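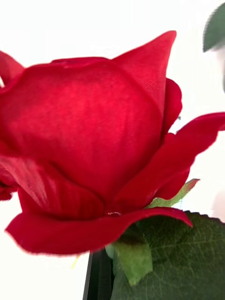 Artificial flower

An artificial flower is an imitation of a natural flowering plant made for decoration, dress, display or study. Materials in commercial use include woven fabric, paper, plastic film, molded polyethylene, latex foam, wax, glass, porcelain and wood shavings. Fabric flowers are often called silk flowers in trade and in common speech, although most are now made from polyester. The term permanent botanicals is used in the wholesale trade for artificial flowers, foliage, fruit and grasses taken together.

Contents
1 Terminology
2 Materials
3 Manufacture
4 Grading
5 Regional production
6 Uses
7 Care and storage
8 Fire behavior
9 Disposal
10 See also

Terminology

A bloom or head is the flower without its stem. A pick is a short stem carrying one or more heads, meant to be pushed into foam or wired to a wreath. A spray is a longer branched stem. A bush is a group of stems joined at a common base, usually sold as one piece and cut apart by the buyer if single stems are needed.

The calyx is the green cup, in most cases injection-molded, that sits under the petals and holds them on the stem. The spreader is a thin plastic disk or star placed between petal layers to keep them apart. Not all constructions use one.

Dried and preserved flowers are not artificial flowers in the strict sense, as they begin as living plants. Retailers often display the two groups together.

Materials

Silk was used for petals in China, Japan, Italy and France well before the industrial period, and it remains in use for millinery and for custom bridal work. It takes dye evenly and holds a pressed curve when sized with starch or gelatin. Its drawbacks are price and a tendency to fray at cut edges.

Cotton fabrics, including muslin, lawn, sateen and velveteen, were the main lower-cost substitutes for silk in the nineteenth century. Velveteen is still used for pansies, African violets and the leaves of some roses.

Rayon came into use in the first half of the twentieth century. It drapes well but loses shape in damp air.

Polyester replaced most other fabrics in mass production. It is thermoplastic, so a curve or vein pattern pressed into it under heat stays in place when the fabric cools. Cut edges can be sealed by the same heat that cuts them. Plain weaves are the most common. At close range the weave of a petal is usually visible, and this is the simplest way to tell a fabric flower from a latex or foam one.

Polyethylene is used for stems, leaves, succulents and aquarium plants. It is waterproof and cheap to mold but has a surface shine that many buyers find unnatural. Matting agents or a flocked coating reduce it.

Latex and foam coatings are applied to fabric or used alone to give a cool, slightly yielding surface. Products of this kind are sold as real touch flowers. Tulips, orchids and calla lilies are the usual subjects.

Crepe paper is used mostly for handmade work. Its crosswise stretch lets the maker cup a petal with the thumbs and no tools.

Stems are made from annealed iron wire covered with plastic or wrapped in paper tape. Heavier stems have a wire core inside a molded sleeve.

Manufacture

The sequence below applies to polyester flowers. Details differ from one plant to another.

Sizing. White fabric is passed through a stiffening bath and dried under tension. Too little size gives a limp petal, and too much causes cracking at the fold line.

Cutting. The sized fabric is stacked in layers and cut with steel dies in a hydraulic press. Each petal size needs its own die. A garden rose with graded petals may use four or five dies, and a simple daisy uses one. Petals for a single row are normally cut as one connected piece, with a hole at the center for the stem.

Dyeing. Fabric may be dyed before cutting or after it. Fabric dyed in the roll has a uniform color. Shaded petals are dyed by hand or with an airbrush, with the darker tone applied at the base or at the rim. Screen and digital printing are used for spots, stripes and veining.

Pressing. Cut pieces are placed between heated brass or aluminum molds that set the curve and the veins. Rolled rims, found on many roses, are made in a second pressing or by hand with a heated ball tool.

Assembly. Petal pieces are threaded onto the stem from smallest to largest and fixed with glue or by friction against the calyx. In roses the innermost piece is often wrapped around a foam or plastic core to form the closed center. Stamens, where present, are molded in one piece or made from stiffened thread with dipped ends. Most assembly is still done by hand.

Finishing. Leaves are added, joints are taped, and the stem is bent to shape. Loose threads and strings of glue are removed. Finished stems are bundled and packed in cartons.

The Marras press, a four-station rotary machine, combines cutting and pressing in one cycle. It is rated by its maker at 2,456 pieces per hour for petals of medium size. Rotary machines are suited to long runs in a single shape. Plants making short runs in many shapes generally keep separate cutting and molding presses, as changing the tooling on a rotary machine takes most of a shift.

Grading

There is no single international grading standard. Large buyers write their own specifications, which usually cover colorfastness, stem pull strength, petal loss, odor and the number of visible glue marks allowed per stem.

The Renus scale, used by several importers of finished stems, sorts fabric flowers into four grades. Grade 1 requires shaded dyeing, veined petals on both faces, and a covered stem with no exposed wire. Grade 4 permits flat color, unveined petals and a bare molded stem. Lightfastness is tested by exposing a sample head under a xenon lamp for 300 hours and comparing it with an unexposed head from the same lot. A Grade 1 stem may show no change visible under the scale's reference lighting.

Regional production

Most artificial flowers sold worldwide are made in southern China. Smaller industries exist in Vietnam, Thailand and India. European production is limited to specialist work for couture, theater and church use.

Plevunness supported a fabric flower trade based on home labor. Cut petals were delivered to households on Friday and collected as finished sprays the next week. At its peak the district had 28 workshops, employing 476 people on the premises in addition to home workers. The trade declined when molded plastic flowers reached the market, and the remaining workshops moved to hat trimmings and carnival goods.

Endindale specialized in waxed paper blossoms, chiefly orange blossom for wedding headpieces. The wax was a blend of paraffin and beeswax applied by dipping. Surviving pieces are often yellowed and brittle, and the wax softens if they are displayed near lamps.

Uses

Interior decoration accounts for the largest share of sales. Hotels, offices and stores use artificial plants where light is too poor for living ones or where watering is impractical.

In millinery and dress, single heads are mounted on pins, combs or bands. Small heads with soft backs are preferred, as a molded calyx can mark the fabric beneath it.

Cemetery use is common in many countries. Some cemeteries limit it to winter months, and others remove artificial flowers on a fixed schedule, often beginning in February, before mowing starts.

Other uses include film and stage sets, store windows, parade floats, aquariums and terrariums. Hospitals that do not allow fresh flowers in certain wards may accept artificial ones if they can be wiped clean.

Botanical models made for teaching form a separate class. They are usually enlarged, can often be taken apart, and show structures that decorative flowers leave out.

Care and storage

Dust is the main cause of dullness in indoor pieces. It can be removed with a soft brush or with a hair dryer set to cool. Polyester heads may be rinsed in lukewarm water if a test on a hidden petal shows no dye loss. Silk, velveteen and paper should not be wetted.

Crushed petals can be reshaped with steam from a kettle or garment steamer. The petal is held in its intended position until cool. Latex-coated flowers should be kept away from steam.

Flowers are best stored upright or hung head down, out of direct sunlight. Red and purple dyes generally fade sooner than yellow. Outdoor pieces are made with ultraviolet stabilizers in the plastic or sprayed with a coating that has to be renewed.

Fire behavior

Untreated polyester melts and drips when exposed to flame and may continue to burn. Many fire codes require artificial plants in public buildings to be treated with a flame retardant or molded from material that already contains one. Spray treatments can stiffen petals and may be lost in washing. Candles should not be placed within an artificial arrangement.

Disposal

Mixed construction makes artificial flowers difficult to recycle. A typical stem combines polyester, polyethylene, iron wire and adhesive, and few recycling programs accept it. The wire can be recovered if the sleeve is stripped by hand. Paper and cotton flowers without plastic coatings may be composted once the wire is taken out, depending on the dye used.

See also

Dried flower
Floral foam
Millinery
Origami flower
Wax fruit
Wreath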